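Suche Suchbegriff eingeben Los

Projektbericht: Geschirr und Tisch im Gemeinschaftsraum Bruten

Angefangen hat alles damit, dass wir im Juni den großen Holztisch übernehmen durften und eigentlich nur wissen wollten, wie man ihn nach dem Essen am schnellsten wieder sauber bekommt. Daraus ist dann doch ein richtiges Semesterprojekt geworden, und ich muss sagen, es hat mir mehr Freude gemacht als manches Seminar!

Wir haben 55 Abräumrunden protokolliert, jeweils mit Tellern, einer Schüssel und einer Sprühflasche Reiniger. Zuerst wird gestapelt, dann gesprüht, dann gewischt - so stand es in unserem Plan, und am Anfang hat sich natürlich keiner daran gehalten. Die blau-weißen Teller sind uns dabei richtig ans Herz gewachsen.

Tisch, Reiniger und Geschirr:

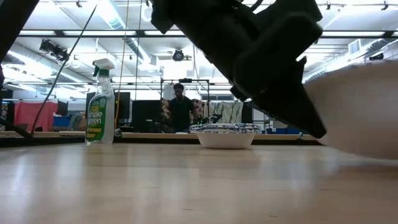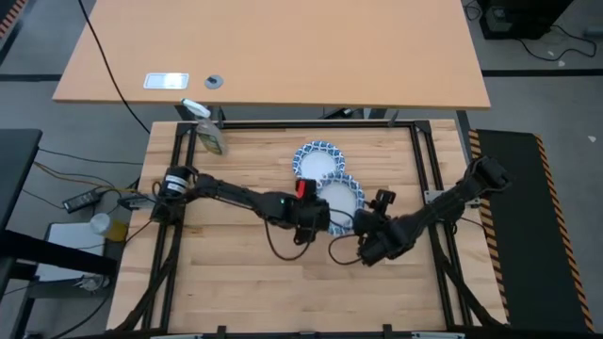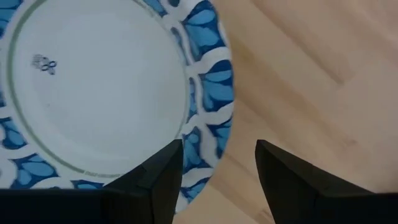
Beim Stapeln waren wir uns lange uneinig, ob die Schüssel obenauf gehört oder getrennt getragen wird. Am Ende haben wir sie getrennt getragen, auch wenn das einen Gang mehr bedeutet. Für die Auswertung (Ordner Issa, Blatt 2) fehlen noch die Zeiten vom letzten Samstag, die trage ich bis zur Abgabe nach.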